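Wellari 胶囊旋转架 台面款

现货,下单后2天内发。颜色只剩黑色底座,银色等补货,时间没定。

适合K杯尺寸的胶囊,市面上常见的基本都能放。小号胶囊不行!会掉。买之前先量一下自己的胶囊口径,客服每天都要回这个问题。。

底座带轴承,转起来顺,单手拿就行。净重231克,不含胶囊。底部有防滑圈,石材、木头台面都试过,不打滑。玻璃台面没试。 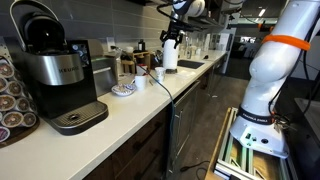
安装:不用工具。立柱对准底座卡口,往下按,听到咔一声就好了。上层架子再套上去,方向别反,卡口窄的那边朝下。装反了也能转,但是胶囊放不稳。说明书第2页有图,英文的,中文版在印。

清洁用湿布擦,不要进洗碗机。底座不要泡水,轴承会绣。咖啡渍干了比较难弄,用温水加一点小苏打,擦完马上抹干。

包装内:底座、立柱、上下两层架、防滑圈(已经贴好)。不含咖啡机,不含胶囊,请看清楚再拍。

批发:200个起,可以印logo,打样另外收费。办公室、民宿采购找 Bradley Cheetham,邮件标题写"旋转架"就行,不写容易漏。欧洲那边由 Marchuk 仓发,联系人 Remigiusz Szczepańska,运费单独报。

售后:轴承卡住、卡口断裂,收货一年内换新,拍张照片发过来,旧的不用寄回。摔坏的不保,可以单买配件。退货请保留原包装,盒子没了要扣包装费。

3月份那批有几个防滑圈贴歪了,收到的联系客服补寄,不收钱。

同系列:Endumwood 木质抽屉款(缺货),Mindberg 壁挂款,壁挂款要打孔,租房的慎重。

页面更新:2020年5月6日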